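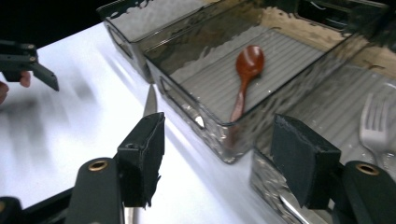

Small thread about a fault that took from us most of August. Maybe it helps somebody who also works with hand-held grippers. 1/

The task is easy to explain. One person, two grippers, cutlery goes into clear plastic trays. We record how the person does it, and the arm learns from these recordings. We call this set Sendora. 2/

First 100 recordings were good. We trained, the arm did spoons well and forks quite well. Then we added more recordings and it became worse. More data, worse arm. This is not what you want to tell your boss. 3/

The error was always the same kind. The arm came to the fork from a good direction, closed too early, and pinched air. Then it moved to the tray very politely and opened over it, with nothing inside. 4/

I thought first it is the trays. They are transparent, smoky gray, and under our lamps they make long shiny lines on the walls. A fork behind such a wall is hard to see even for me. So I lost five days with lamps and paper screens. 5/

The lamps did change the pictures. They did not change the error. I should have stopped after one day. 6/

Then I looked at the number for jaw opening, which I believed was correct, as it was correct in spring. I put a block of known width between the jaws of the right gripper and closed it. The log said the jaws were 5 mm wider apart than the block. The left gripper was fine. 7/

Five millimeters is a lot when you pick up a fork handle. 8/

Reason: a small screw that holds the sensor magnet on the right side. It became loose and the magnet turned a little. Not all at once. In the log you can see it go slowly, over 29 recordings, and after this it stays in the new position. 9/

Why no alarm? Our check only asks "is there a signal" and "is it inside the range". The signal was there and inside the range. It was just wrong. I wrote this check myself, so I can complain only to me. 10/

cookies: We use cookies to remember your settings and to show you posts you may like. Accept all | Manage choices

Now the safety part, for which I really write this thread. At the Barnness site the same trained model was running on a bigger arm, and there we also had table knives in the task. 11/

The arm closed too early on a knife, caught only the end of the handle, and lifted. The knife turned in the jaws and dropped on the floor on the side where people walk. No one was standing there. We stopped the arm and wrote a report the same afternoon. 12/

The force limit was okay, the speed limit was okay, the stop button was okay. All the protection was for "arm hits a person". We had nothing for "arm loses a sharp thing". 13/

What we changed:
- block test on both grippers before each session, it takes almost 21 seconds
- thread glue on the magnet screw
- if the block value is off by more than 1 mm, the recorder does not start
- butter knives with round tip only, until the shield around the table is ready
14/

Also the model must now check the jaw opening after it closes. If there is nothing between the jaws, it goes back and does not continue to the tray. Very simple rule. We should have had it from the first day. 15/

About the bad recordings: the 29 where the value is moving we deleted. For the later ones the error is constant, so we could correct it in the file. I tested some by hand against the video and they look right to me. 16/

Trained again yesterday evening. Forks are back where they were, spoons the same as before. Knives we did not test yet, and I do not want to guess. 17/

Somebody asked me if the Cárdenas grippers have the same screw. The older ones yes. The newer ones have a clip, and I have no experience with how long the clip holds. 18/

The Grekside group uses the same check code as we do, I sent them a message this morning. If you copied it from us too, please look at your jaw values with a real block and not only at the green light. 19/

Will post the knife results here when the shield is mounted. The panels are ordered, one came with the holes on the wrong side and had to go back. 20/20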